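**Vultent** is an independent automobile tuning company based in Groritz. It is known for body conversions and suspension work on large sedans and grand touring cars, most of them German. The company was founded by Kojo Adjei, a former body repairer, and Rosario Bassi, who had previously built exhaust systems for club racing.

## History

Adjei and Bassi began by repairing accident-damaged coupes in a rented garage. Their first complete conversion, a widened sedan with a reshaped front bumper and a fixed rear wing, was shown at a regional motor show one January and drew enough orders to fill the workshop until the summer. The company moved to larger premises in the Tetteh district soon afterward and hired Naa Akolgo as head of design.

Under Akolgo the styling became more restrained. Earlier kits had relied on riveted arch extensions; later ones replaced the whole fender, so that the added width followed the line of the door. Period reviews were divided. Owners of the early cars complained that the new work was too quiet, and unmodified examples of the riveted kit are now the more sought after of the two.
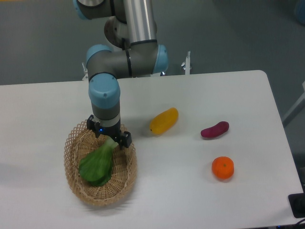

The best-known Vultent model is the Trurkuvari, a four-door conversion limited to 12 cars. Each received new front and rear bumpers, a vented hood, side skirts and a ride height lowered by 2 inches. The engine was left standard in all but six cars, which were given a revised exhaust and new engine mapping at the buyer's request. Two were finished in a dark green that was never offered again.

## Operations

Customers may order a full conversion or individual parts. Full conversions are carried out only in Groritz, while parts are also sold through approved body shops — a policy introduced by Yao-tsung Chung when he became general manager. The company does not modify cars with unrepaired structural damage.

## Motorsport

Vultent entered a hill climb series for two seasons with Amr El Idrissi as driver. The car, a lightened coupe, won its class once and was later sold to a private collector. Bassi has said that the brake ducts on subsequent road kits were derived from it.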